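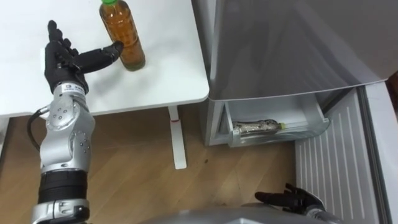
4.3 Loading a trailer for lobby playback

1. Switch the Davo player to Standby and wait 20 seconds.
2. Insert the drive with the trailer folder in port 3.
3. Select Import, then Trailers. Files with names longer than 8 characters are shown shortened.
4. Set the cast caption to On if the film's actors are to be named on screen.
5. Press Save.

Note: Interview clips go in the Extras folder.

Caution: Do not remove the drive during import. The playlist will be erased.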